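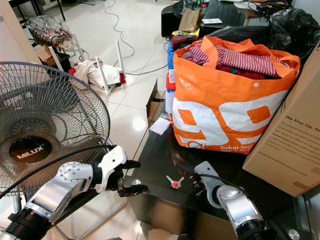

Issa Moussa
Demonstration lead, Truris two-arm station

Section 5. Teaching a task by remote control

By now you have both arms powered and homed (if not, go back to Section 4, I'll wait). This section gets you from a table with stuff on it to a set of recorded demonstrations you can train from. I wrote it the way I'd talk you through it if I were sitting next to you, so forgive the brackets!

5.1 Before you touch the handles

1. Lay out the table. I like one big soft thing and a few small things in front of it. A full shopping bag is great practice, the orange and white kind with handles, packed with clothes so it stands up on its own. Leave some bare table on both sides for the grippers.

2. Follow each arm cable with your finger from the gripper down to the base. It should have enough slack for the wrist to turn all the way over. If it goes tight anywhere, fix it now, you really don't want to find out halfway through a lift.

3. Open the Jondirov recorder and check all three views: head, left wrist, right wrist. Wave a hand in front of each one. I have recorded a whole morning with two of them swapped, and yes, I had to throw it out.

4. Set the grip force to 177 on the Wyss controller. The scale goes up to 1000, and please stay well away from that end.

CAUTION: Keep your hands off the table any time the green lamp is on. The arms follow the handles and they have no idea you're reaching for something.

5.2 Your first reach

5. Squeeze both handles halfway until you feel the click. The arms are now live. Move slowly and they'll move slowly.

6. Bring one gripper in low with the fingers open, and steer by the wrist view once you're close. A spray can is a nice first target, it's upright and easy to center. You want a finger on either side of it with a bit of air left over before you start to close.

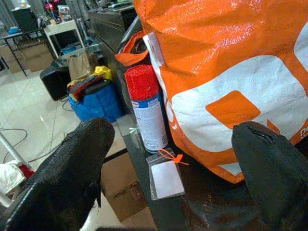 7. Close until the finger pads touch, then stop. Count to 2. Lift.

8. Put the thing down again before you end the take. A recording that stops in midair is no use to the trainer.

NOTE: Check the finger wrap at the end of every day. Once the edges start to fray, order a fresh set from Indberg. I've changed mine as late as February and regretted waiting.

5.3 Small things next to big things

Okay, this is the part I enjoy most. Keys lying flat on a glossy table are hard! The shine doubles everything up and it's easy to misjudge your height, so come down at a slant and let one fingertip touch the table first, very lightly. Then slide toward the key and pinch. 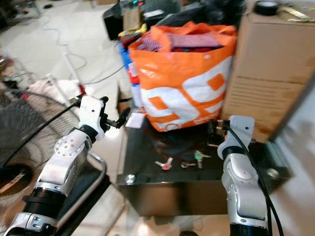
If you miss, don't back all the way out and start over. Lift a little, shift, try again, and keep recording the whole time. The robot learns a lot from watching you recover, and my best sets are full of small fumbles. Do 5 good takes per object, then move everything to a new spot and do 5 more.

To finish, let go of both handles, wait for the lamp to go out, and press Save on the recorder. Name the file after the object you picked up. Section 6 covers trimming.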